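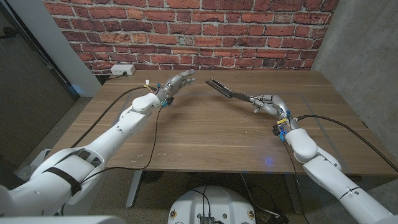
Seon-mi Do said the house on Linton had come back on, and did I want to see it before lunch or was I going to sit there being sensible. She'd already talked to the listing office. The first buyers couldn't get their loan, she said, the sellers were tired, and they would rather have a clean offer than a big one.

2022-01-04

So I went! Of course I went. I had told myself after Nillitz Court that I was taking a month off from looking at houses, and I made it through the holidays and not one day more.

It's 959 square feet. I know how that sounds, and I know what Mom will say, but the rooms are in the right order, if that makes sense. You come in and there's the living room with the big window, and the kitchen is straight behind it, and you can see from the front door right through to the back yard. At Nillitz Court you had to go through a bedroom to reach the laundry (still can't believe I nearly bid on that one). The kitchen on Linton is old, really old, with a drawer that sticks and a vent fan that sounds like a lawn mower, and I loved it. The back bedroom gets the morning sun. There's a pear tree, or Seon-mi thinks it's a pear, and we'll know by May.

Bad things, because I promised myself I'd write them down this time. The water heater is past its life. There's a stain on the hall ceiling about as wide as a dinner plate, and the seller's form says "prior leak, repaired," with no date. The driveway is shared with the neighbor at number 50 and I want to see that agreement on paper before I sign a thing. The garage is too short for the truck. I paced it out twice hoping for a different answer.

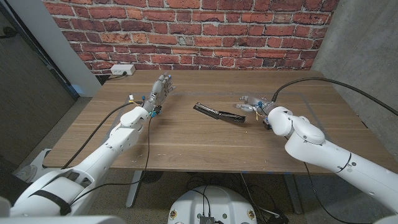
Then the money part, which I did in the car with the heater running. Asking is 209 thousand. If I put in what I have and keep the emergency account alone, the payment comes out a little over my rent, and that's with taxes and insurance in it. I called Rirker to ask if my preapproval was still good, and the woman there was lovely and said yes, but they'd want my newest pay stubs and another bank statement. I sent them from my phone while Seon-mi locked up. My hands were shaking, a good kind of shaking!

We're offering full price, inspection stays in, and asking for a credit on the water heater. Seon-mi thought I might drop the credit to look stronger. I thought it over all the way home and I'm keeping it. If they say no to that one line we can talk. She said fine, it's your house, and then laughed and said well, not yet.

Signed everything on the computer at the kitchen counter with my coat still on. It takes such a silly number of clicks to offer somebody that much money. Initial, initial, initial, sign. They have until tomorrow night to answer.

I've been in this apartment 11 years and tonight I keep noticing it. The heat clanks. The upstairs people are moving their couch again. I measured my bookcase, and it will fit on the wall to the left of that big window with room for the lamp, and then I measured the bed, and then I made myself put the tape measure back in the drawer.

Things to ask Seon-mi in the morning: the driveway agreement, who fixed the leak, whether the washer and dryer stay, how old the roof is. Also trash day, which she will make fun of me for.

Called Mom. She asked how big it was and I told her about the pear tree.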